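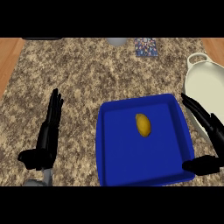
*Blue tray on a speckled granite benchtop.*

# Getting through the flooded level in Duvedness

Most people get stuck on level 6, the pump hall under Grirkthorpe. These steps are for the normal difficulty setting. On hard the layout is the same, but the guards take more hits.

## Before you go in

1. Save at the locker outside the lift. There isn't another save until the upper valve room.
2. Swap the shotgun for the harpoon. Shells don't fire underwater.
3. Carry at least two air canisters. If you're short, go back to the kitchen on level 5 and check behind the freezer.

## The lower hall

Drop into the water on the left side and swim along the wall. Stay under the pipes until the first patrol turns around, then surface at the ladder. You can fight here, but the noise brings the second patrol down and you'll need the ammo later.

At the top of the ladder there's a keypad. The code is 816. It's the same every game, so you can skip the note in the engineer's office unless you want the full set.

## The valves

There are three valves and the order matters: red, grey, then green. Turn them out of order and the hall refills, which puts the patrols back as well. After the grey valve, wait for the grinding sound to stop before you move. The walkway isn't solid until then -- I fell through it twice.

## Tedesco

He starts on the far platform behind a shield. Harpoon the chain above him and he'll drop to your level. From there, keep a pillar between you and him, and shoot while he reloads. When he's down to a third of his health he throws flares. Move away from the water's edge, or the knockback will put you in it.

He drops the Zesix charm. Equip it straight away, as it slows air loss on the swim out.

## Known problems

- If the green valve won't turn, reload the locker save. Vittoria Farina found that quick saves made on the ladder cause this.
- The November patch moved one canister from the office to the top of the stairs.

Updated 28th January with Aidan Ó Súilleabháin's fix for the stuck lift door: crouch, face the panel and press use.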